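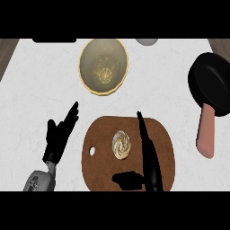

The Nadthorpe Confectionery Examination was held each December in the upper kitchen of the Makris building. Candidates were admitted at the hour printed on their letters and were required to produce one tray of sesame brittle, unassisted, in 52 minutes.

Bouchra El Khatib was assigned Station 3. She signed the register, surrendered her recipe card to the clerk, and put on the apron provided.

"The candidate may begin," said the senior examiner.

She measured the sugar and set it over a low flame. The regulations allowed a thermometer, and she had brought one, but she left it in its case. Her grandmother had made brittle for the Aser market for some 95 seasons, counting spring and fall separately, and had judged it by smell.

"The candidate is reminded that a thermometer is permitted," said the second examiner.

"Thank you," said Bouchra. "I have read the regulations."

The sugar turned the color of weak tea, then of strong tea. She added the seeds, the butter and the salt, and poured the whole onto the tray. It spread to the corners and stopped. The examiners wrote for a long time.

When the brittle had set, the senior examiner broke a piece and ate it standing. He was expected to spit it into the cup. He took a second piece and put it in his jacket pocket - an act for which the Fevura Rules made no provision.

"Candidate 113 will be notified by letter," he said.

Bouchra collected her recipe card and asked the clerk which stairs led to the street.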